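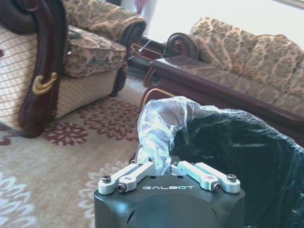
Dranura客房与公共区域服务部自本季度起，在Kerekes会所的会客厅试行夹爪式机器人辅助清洁，项目内部名称为Jolus。试行范围限于会客厅的日常整理，包括垃圾袋收取、小件归位和台面复查，不涉及客房，也不涉及餐饮区域。会客厅的家具以雕花深色木扶手、提花面料的扶手椅和沙发为主，地上铺浅底花卉图案地毯，对作业的力度和路径都有要求。以收袋为例，夹爪的两指在前端合拢，捏住透明塑料袋收拢起皱的部分，旁边就是黑色的袋衬，再往后便是沙发的木质底框，留给设备的余地不大。服务部选择从这一类工序开始，是考虑到它重复次数多、弯腰多，班组多年来反映的意见也集中在这里。

以下将试行的安排、岗位方面的变化和员工提出的主要意见通报如下，供各部门参阅。

一、试行安排

Jolus项目由服务部牵头，设备、信息和人力资源三个部门配合。机器人每日在早班和晚班之间的空闲时段进入会客厅，由一名当班服务员在场看护。看护人员须持有内部上岗证，未取得证件的员工可以旁观，不得操作急停以外的任何按键。急停按键不设权限，任何在场人员认为有必要时均可按下，事后补填记录即可，不因误按追究责任。

任务的派发和回收统一通过Sterna排班系统完成。过去班组长在纸质交接本上写明哪一处要收、哪一处要复查，现改为在Sterna中逐项勾选，机器人完成一项，系统生成一条待确认的记录，由看护人员现场查看后确认。未经人工确认的任务，一律视为未完成，转入下一班。纸质交接本暂时保留，试行期内两套记录并行，两者不一致时以纸质本为准。

截至2025年2月6日，系统内共派发收袋和归位任务1000项，其中727项由机器人独立完成并经人工确认，其余由看护人员接手。接手的原因主要有三类：袋口贴紧袋衬，夹爪无法取得合适的抓取位置；物品压在靠垫或衣物下面，系统不能判断是否属于客人遗留；通道内有人员经过，设备按规定停止等待，超过时限后转为人工。第二类情形不列为设备故障，系统遇到无法判断归属的物品时应当停下来交给人处理，这一点在方案评审时已经确定，今后也不作调整。

二、岗位方面的变化

试行以来，会客厅班组的编制没有变动，人力资源部亦已书面确认，试行期内不因本项目减少任何岗位，不调低任何员工的工时基数。工作内容的变化则是实际存在的，主要有以下几个方面。

收袋、换袋过去由早班服务员在开门前集中完成，时间紧，动作连续，腰部和手腕负担较重。现在这部分工作分散到空闲时段，服务员在场看护，必要时接手，体力消耗有所减轻，注意力的消耗则相应增加。多名员工在座谈中提到，看着机器做比自己动手更容易疲倦，尤其在设备反复尝试同一个动作的时候，会不自觉地想伸手去帮。服务部据此将单次看护时长由一小时缩短为四十分钟，中间安排轮换，轮换间隙计入工时。

班组长的工作也有调整。原先用于分派和巡查的时间，有一部分转到核对Sterna记录和填写异常说明上。填写要求最初定得过细，一条异常需要填十余个栏目，班组长意见较大。信息部门已将栏目合并，现在只需选择情形、注明位置，需要时再附一句说明。下一步拟增加语音录入，方便戴手套作业的员工使用。

此外，家具摆放的要求比从前严格。机器人依靠已登记的布局行走，扶手椅或茶几如有移位，须在Sterna中标注，否则设备会停在原地等待确认。客人自行挪动座椅属于正常使用，服务员不得因此劝阻客人，待客人离开后复位并标注即可。有员工提出，椅脚与地毯图案之间本有习惯上的对应关系，老员工看一眼花纹就知道位置是否正确，建议把这种对应写进操作卡片。该建议已被采纳，新卡片由会客厅班组自行编写，服务部只作文字校对。

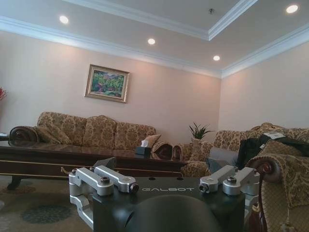 台面复查一项，目前仍以人工为主。机器人到位后仅作提示，哪些物品应当留在原处、哪些需要收走，由看护人员决定。深色亮光木面容易留下指痕和水渍，擦拭所用的布料和手法与普通台面不同，设备部门认为现阶段不宜交由夹爪操作，班组对此也没有异议。纸巾的补充、靠垫的整理、花卉和绿植的养护同样维持原有分工。

客人遗留物品的处理规定没有任何放宽。凡发现外套、提包、证件、纸张等物品，无论是否由机器人首先识别，均由当班服务员登记并联系前台，机器人不得夹取、翻动或者移动。带有标签或字迹的纸张一律按遗留物对待，不作垃圾处理。各班在培训中应反复强调此条。

三、培训与上岗

上岗培训分为理论、跟班和独立看护3个阶段，全部在工作时间内进行，按正常工时计薪。目前已有58名员工完成全部阶段，其中既有会客厅班组成员，也有其他楼层主动报名的员工。取得上岗证的员工每月领取岗位津贴，标准由人力资源部另行发文。不愿参加看护工作的员工可以提出申请，留在原岗位从事人工清洁，考核办法与过去相同，津贴以外的待遇不受影响。

理论阶段的教材初稿偏重设备原理，员工反映用处有限。修订后的教材压缩了原理部分，增加了现场判断的内容，例如怎样从夹爪合拢的位置看出袋子有没有夹牢，怎样在不碰到设备的情况下把袋口理顺，以及接手之前应当先确认设备处于停止状态。最后一项列为考核的必考内容，未通过者需重新跟班。

年纪较长的员工对Sterna界面的字号和按钮位置提出了意见，信息部门已提供大字版本，可在个人设置中切换。仍有困难的，可继续使用纸质交接本，由班组长代为录入。

四、尚待解决的问题

一是噪声。设备在硬质地面上移动时声音较小，越过地毯边缘时偶有震动声，对在厅内休息的客人可能造成影响。设备部门正在测试不同的轮面材料，测试期间，厅内有客人就座时暂停派发任务。

二是影像资料的管理。机器人腕部装有小型摄像装置，作业过程会形成影像。工会代表在座谈中询问影像是否会用于评价员工表现。经研究，现答复如下：影像仅用于核对任务和排查设备问题，由设备部门专人保管，不作为考勤、考核和奖惩的依据；员工可以申请查看包含本人的片段；会客厅入口已张贴告知，客人提出异议时，应立即停止作业。上述内容将写入正式的管理办法，草案完成后在公告栏公示，征求意见。

三是看护与接手的计时方式。目前系统将接手时间并入看护时间，不能反映实际劳动强度。班组要求分开统计，服务部同意这一要求，信息部门预计在下次系统更新时实现，更新之前由班组长手工补记。

四是夜间时段。有意见认为可以将部分任务移到夜间，由机器人单独进行。服务部不接受这一方案。试行期内，机器人作业必须有人在场，夜间不安排任务，也不因此增加夜班。

五、后续安排

试行将持续至8月，届时由服务部会同班组代表提交评估报告，报告除任务完成情况外，须单列一章说明员工的体力负担、工时变化和意见采纳情况，该章由班组代表起草。是否扩大到Kerekes会所的其他公共区域，待报告审议后再定。在此之前，各楼层不得自行借用设备或参照本办法调整人员安排。

各班组对试行工作有意见的，可通过班组长转交，也可直接投入服务部办公室门外的意见箱，匿名意见同样予以登记和答复。上岗培训下一期的报名表已放在更衣室旁的资料架上，填好后交本班班组长。

Dranura客房与公共区域服务部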